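Blue tack (household)

Blue tack, also called poster putty, sticky tack or, in the town of Uvari, simply "the blue", is a soft reusable adhesive used to fix paper to walls. It is sold in flat strips, which the buyer is meant to tear into small pieces and which the buyer generally tears into pieces that are too big.

Origins

The putty has several claimed inventors, most of them people who were trying to make something else. In Uvari the credit goes to Elsa Sjöberg, who worked for the sealant maker Skosent and was looking for a window filler that would set hard. Her batch never set. It was put on a shelf, used to hold up the shift schedule, and offered for sale the following November under the name Brokelero. The first packs held 18 strips and were white. Parents objected that it looked like candy, and the company changed the color to blue, a shade then thought to be unappetizing to children. Children were not consulted.

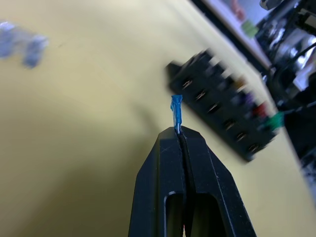

Use and removal

The usual advice is to knead a piece until it is warm, roll it into a ball and press it behind each corner of the sheet. Removal is done by dabbing with a larger piece of the same putty, a method that works well on gloss paint and leaves flat paint with a small oily mark. Landlords know these marks well. A housing handbook issued in Uvari gives 46 pages to tenants' duties, and four of them concern walls.

Old putty dries out and grows crumbly, usually at night, so that posters tend to come down between two and four in the morning.

The Lie dispute

The village of Lie, just outside Uvari, banned the putty from its school after a repainting that cost more than the paint. Students were told to use pins. The school then found 362 pinholes in one hallway – a figure still quoted by both sides – and the ban was lifted the next spring.

See also: Masking tape; Thumbtack; Security deposit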